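**Part-time bench assembler, Kundwood**

Kundwood makes control boxes for greenhouse heating and watering systems. We are looking for a part-time assembler to join our shop in Nornitz. The job is 4 days a week, 249 hours in the first contract period, and can be extended after that.

You would fit terminals, cut and strip wire, label both ends and check each box against the drawing before it goes to test. Most orders are small, so the work changes often. Over 800 boxes left the shop last year.
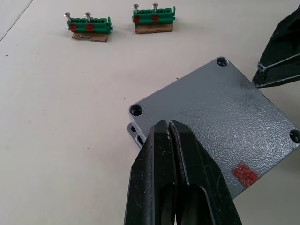
*Green terminal blocks and a grey metal plate on a white work surface.*

You should be able to read a simple wiring diagram and tell wire colors apart. Experience with hand crimpers helps – we can teach the rest. Some lifting is involved, and you will be on your feet for part of the shift.

Shifts start at 7 and end at 1. We pay for work shoes and half of the bus pass. Parking is behind the building, on the Hsueh side.

Send a short letter and your work history to Joelle Twal by Oct 29, 2020, quoting job number 531. Questions about the work itself can go to So-ying Chu, who runs the wiring bench. Interviews are held in person and include a short wiring task.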